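Trucos de taller: flores secas y brazos que aprietan de más

Me piden consejos para automatizar el arreglo de flores secas y casi siempre contesto lo mismo: primero mira cuánto se rompe. En febrero la garra derecha se nos quedó cerrada tras una parada de emergencia y partió un ramo entero. El proveedor, Ullport, lo llamó «incidencia menor». Yo lo llamo tener que barrer pétalos.

Lo que hago desde entonces, sin fiarme del folleto:

Agarra por los tallos, justo debajo de las flores. Más arriba aplastas las rosas.
Pon la fuerza de cierre al 50 y baja desde ahí. El valor de fábrica está pensado para piezas duras.
Prueba un brazo y luego el otro. Los dos a la vez, cuando ya te aburras.
Después de una parada, no metas la mano entre los dedos hasta cortar la corriente.

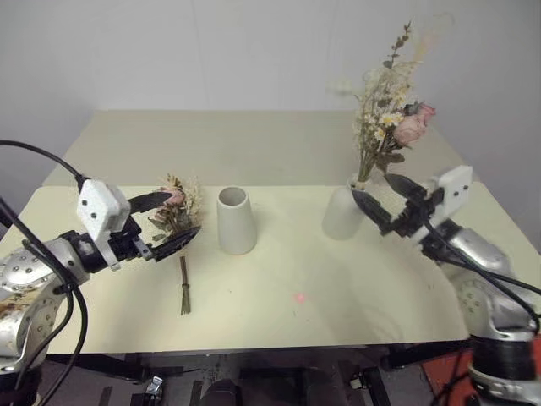
Boglárka Lakatos escribe que en su taller les pasó con el error 1633 y que reiniciar no sirvió de nada: la garra soltó el ramo al tercer intento y sin avisar. Recomienda dejar una toalla doblada en la zona de caída. Me parece bien para las flores. Para los dedos de una persona, sigo prefiriendo el interruptor.

Sobre el famoso modo suave de Ullport, tengo dudas. Limita la velocidad, pero a mí no me quitó el apretón al rearrancar.
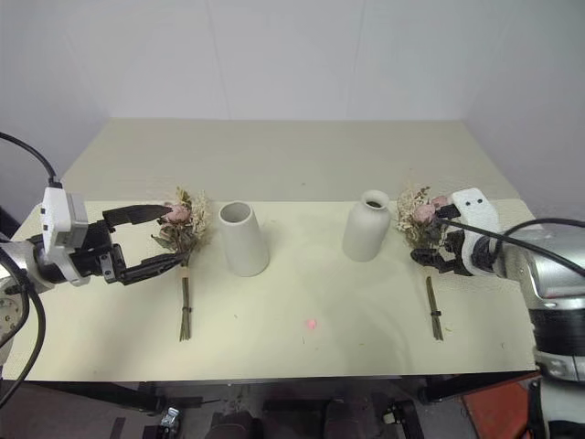

La limpieza es lo que más se descuida. Las flores secas sueltan restos todo el rato, y los motes que se ven por el tablero son de los que acaban en las juntas si los dejas. Pincel seco y aspirador pequeño, nunca aire a presión. Y revisa la atadura de cada ramo antes de volver a cerrar la garra; si baila, átala otra vez.

Actualizado el 2025-10-07. Del parche prometido, sin noticias.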